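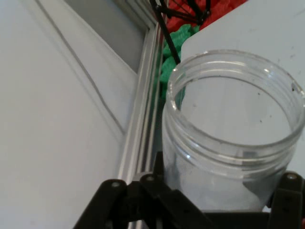 Can Clolell plan a grasp on a clear container without a CAD model of it?
A model isn't needed. Clolell fits a simple solid (cylinder, cone section or box) to whatever edges it can find, then plans finger contacts on the fitted solid. A CAD model can be loaded and will be used if present.

Clolell 2 Grasp Software
Perception and grasp planning for transparent and glossy parts
Manufacturer: Senov
Part no. CL2-332

Overview

Clolell 2 is a software package for two-finger grippers with a camera at the wrist. It takes color images and robot joint positions as input and returns a ranked list of grasps with approach path, finger opening and closing force limit. It runs on a separate computer and talks to the robot controller over Ethernet.

Depth sensors often return missing or wrong values on clear plastic and glass. Clolell does not depend on depth for the target part. It collects several color views during the approach, finds rim and wall edges in each, and solves for the shape that agrees with all of them. Depth data, where available, is used for the table, fixtures and opaque neighbors.

Modules

Clolell Edge. Finds outlines of clear parts. Separates part edges from background edges seen through the part by comparing how they shift between views. Bright highlights on rims are masked before fitting.

Clolell Fit. Fits the solid and reports a residual for each view. Threads, ribs and raised rings are marked as no-contact bands by default. The default can be changed per part.

Clolell Plan. Generates grasps on the fitted solid, removes those that collide with rails, boards or other fixed items in the cell model, and ranks the rest. Ranking weights are in a text file.

Clolell Hold. Monitors the grasp after closing. Compares finger position with the fitted width and watches the wrist view for motion of the part relative to the fingers. Raises a slip flag on a digital output or over the network interface.

A typical case is an open jar held low on the body with the mouth up. The threaded neck is excluded from contact, so the planner works on the smooth wall below it. A taper toward the base is kept in the fit, and the fingers are offset to suit. If the taper exceeds the limit set for the finger pads, the grasp is dropped from the list and the reason is written to the log.

Specifications

Gripper type: parallel or linkage, two fingers
Target width, maximum: 140 mm
Stored part profiles, maximum: 1000
Robots per license: 2
Input: color images, joint positions; depth optional
Output: ranked grasps, finger opening, force limit, slip flag
Interfaces: TCP socket, Python client, C++ client
Operating system: Linux, 64-bit
Graphics card: required for Clolell Edge
License: perpetual, tied to host computer

Setup

Hand-eye calibration must be done before first use. The calibration tool is included and uses a printed target. Repeat the calibration after the camera mount has been removed or struck.

Finger geometry is entered as a mesh or as boxes. For linkage grippers, enter the link positions at full open and full close. Clolell interpolates between them and uses the result both for collision checks and for masking the fingers out of the wrist image. A poor mask shows up as a high residual in the lower part of the view. Check it with the overlay display before adjusting any fit settings.

Fixed items in the cell should be entered with a margin. Strongly colored or crumpled material behind a clear part produces many false edges. A plain board behind the work area lowers the number of views needed. Matte surfaces are preferred.

Limitations

Nested clear parts are treated as one part unless a profile is loaded. Parts filled to an unknown level can be grasped, but Clolell Hold may report liquid motion as slip; raise the motion threshold or turn the image check off and use finger position only. Soft bags are not supported. Clolell is not a safety-rated component, and the slip flag must not be wired into a safety circuit.

Compatibility

Controllers from Wei are supported through the driver supplied in the package. Other controllers need a driver written against the C++ client; a commented template is included. Profiles saved in Clolell 1 open in version 2, but no-contact bands have to be entered again. Profiles saved in version 2 do not open in version 1.

Supplied

Installer and license key
Calibration tool and printable target
Wei controller driver
Driver template, C++
Sample part profiles: jar, tumbler, vial, square bottle
Reference manual, PDF

Ordering

CL2-332 Clolell 2, full package
CL2-332-U Upgrade from Clolell 1
CL2-332-H Clolell Hold only

Sold and supported by Hesa. Price on request. State controller model, gripper model and camera resolution when asking for a quote. License keys are sent by e-mail. Moving a license to a different host requires a release code from the old one.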